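4.3 A finger that would not report closing

Of the 300 grasps we attempted with the Ngau hand, 11 ended in a fault that took us an embarrassingly long while to understand. The controller believed the finger had stopped short, and so it kept on pushing – gently at first, and then rather harder than any of us liked.

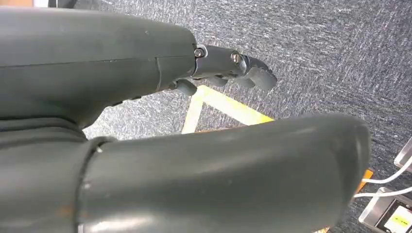 Our first thought was a loose joint screw, and Ghada Daher patiently went over every one of them before we gave up on that idea. The trouble lay in the position sensor, whose reading froze whenever the motor had been running warm for a good stretch. We now stop the hand as soon as the reading and the motor current disagree for longer than 140 ms, and the operator has to release it by hand. Fig. 7 shows the hand with its fingers apart over the taped carpet of our work area, the position to which it should return after such a stop.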